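My project: who takes the notes?

For my social issues class I picked something small – who ends up taking notes in group meetings, and does it depend on gender? I got the idea in April, when I noticed I'd typed up every single meeting for our club. Every one! I never volunteered, people just sort of looked at me.

I sat in on 23 meetings of student groups at Jovcombe College and wrote down who took notes and how they got the job. My partner, Maximiliano Painemal, ran the online survey, and 98 students filled it in.
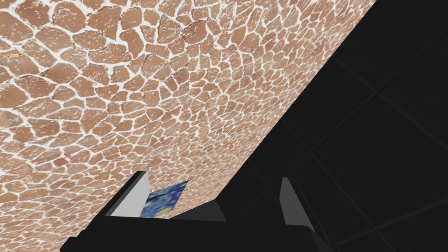 Women took the notes in most of the meetings I watched, even in groups that were mostly men. Usually it was somebody saying "can you grab this?" to whoever sat closest, and somehow that was a woman again and again. In the survey a lot of guys said they'd be happy to do it but were never asked (Max laughed at that, then admitted he'd never offered either).

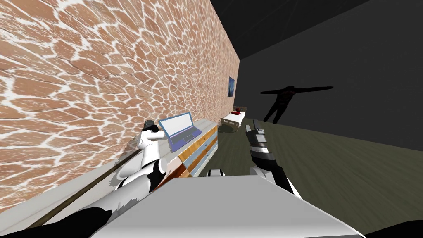

Room view with the bed and red pillow at the far end.

We tried a simple fix with the Trekar debate group. They wrote all their names on a list and went down it, one name per meeting. A couple of people grumbled, and one guy's notes were 30 words long, but the job did move around.

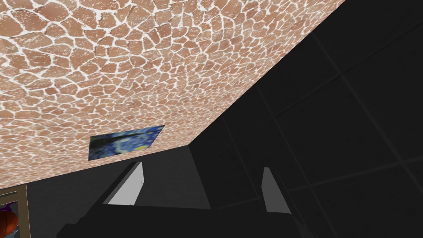

I'd like to try the list with a bigger group next, and ask about other little chores too, like booking rooms or bringing snacks. My sample is small and it's all one college, so please don't read too much into it. I also wish I'd asked people how they felt right after each meeting – by the time the survey went out, plenty of them had forgotten.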